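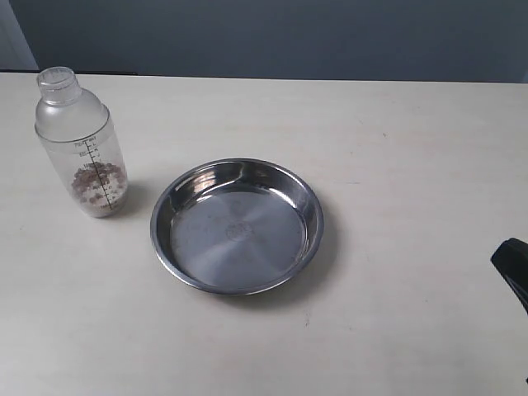

Station 2, shaker and dish, arm to the right.

Category: Demo Support > Open Day > Pouring Station
4 comments · 2 watching

Ticket: Pour demo stops before it starts
Opened by: Somtochukwu Bassey
Assigned to: Omprakash Sandhu
Site: Hatcombe, ground floor demo room
Priority: High (was Low, see comment from visitors' desk)
Opened: 2025-11-06

Problem as reported

The pour demo at station 2 is supposed to pick up the shaker, tip the beads into the steel dish, put the shaker back and wait for applause. This morning it did the waiting. On a start command the arm wakes up, moves a little way in over the table, holds there and puts "target not confirmed" on the operator screen. No alarm, no fault light. After 40 seconds it goes home and reports the cycle as complete, which I admire as an attitude but can't show to a school group.

First visitors are from Olaniyan and they have asked for this station by name. They make powder fillers and they've seen one of these work before, so I can't pass it off as a safety feature.

Tried before opening the ticket:

- Stopped and restarted the demo program. Same.
- Restarted the controller. Same, but slower.
- Swapped the shaker for the spare. Same, so I put the first one back.
- Wiped the table. Some of the gray scuffs stayed where they were. I don't think they care about us.
- Stations 1 and 3 run fine off the same network.

Comment 1 — Omprakash Sandhu

Couple of questions before I come down. Which recipe is loaded, and has anybody touched the dish? The recipe name is in the top corner of the operator screen, in the type size usually kept for side effects.

Also please don't tip the beads in by hand to "show it what to do." Someone did that at the February open day and I was finding beads until the clocks changed.

Comment 2 — Somtochukwu Bassey

Recipe is HATIA_POUR_66. The dish is the shiny one with the little round logo stamped in the middle. It came out of the Hatia box with the rest of the kit. I didn't know there was a dish you could touch wrongly.

Fill is brown beads, up to around the middle of the scale on the shaker, same as the setup card says. Nothing in the dish.

Comment 3 — Omprakash Sandhu

On site now. Working notes, in order, so that the next person can skip the stupid parts.

1. Recipe 66 is the correct one for this table. Checked the saved positions against the card. Fine.

2. Ran the gripper open and closed from the manual page with the arm parked. Fine. Ran it again because Somtochukwu had brought two people from Anier in to look, and they liked it more than anything else they'd seen so far. Worth remembering when we plan next year's budget.

3. Opened the detection page. It finds the shaker at once, good score, every time. It does not find the dish. It finds the far rim of the dish, then loses it, then finds a bright patch along the upper left of the rim and decides that's a separate and much smaller dish. The score bounces around and never stays over the limit long enough to count.

4. Looked at the dish like a person would. Polished steel, dark wall behind it, and the wall shows up in the inside of the rim. From the detector's side, half the edge is wall.

5. Looked in the recipe's history. The detection limit for the dish was raised after the last service visit. The note says "tightened up." By me. I'd like it recorded that the note is accurate.

6. Put the limit back to the saved value from before the service visit. Dish found. Score steady with the room lights on. Moved the dish a hand's width each way and it followed.

7. Ran the cycle at low speed with an empty spare shaker. Completed. Ran it with the beads. Completed, and the operator screen said so, and this time I agreed with it.

8. Full speed, then five more cycles with both visitors from Anier standing behind the line asking what it costs. All completed. One bead left the dish and was recovered from under the bench.

The "cycle complete" message after a timeout is a separate problem. The program treats going home as success. I've opened another ticket for it and linked it to this one, since it also explains why last month's log shows station 2 with a perfect record on a day it was unplugged from the gripper.

Comment 4 — Somtochukwu Bassey

Olaniyan have been and gone. The demo ran for the whole visit. Their lead engineer watched three pours in silence, then asked whether it could do flour. I said that was a question for Omprakash, who had gone to lunch at a remarkable speed.

The afternoon is the big one, 600 on the sign-up sheet for the building, though they won't all come to us unless the coffee at the main entrance runs out again. Two things I'd still like:

- A line on the setup card telling the host to check the detection page before opening the doors. I can write it if you tell me what number I should be looking for.
- A duller dish. I've seen matte ones. I'm told the shiny one photographs better, by people who don't have to stand next to it.

Resolution

Dish detection limit in HATIA_POUR_66 returned to its earlier value. Setup card to be updated, with the minimum score written in large print. Request for a matte dish passed to Hatia with a copy of the detection log.

Status: Resolved, pending dish
Linked: Timeout reported as completed cycle (open)
Tags: vision, pouring, open-day, station-2, user-error (removed by O. Sandhu), user-error (restored by S. Bassey)

3 people found this helpful · Shared 2 times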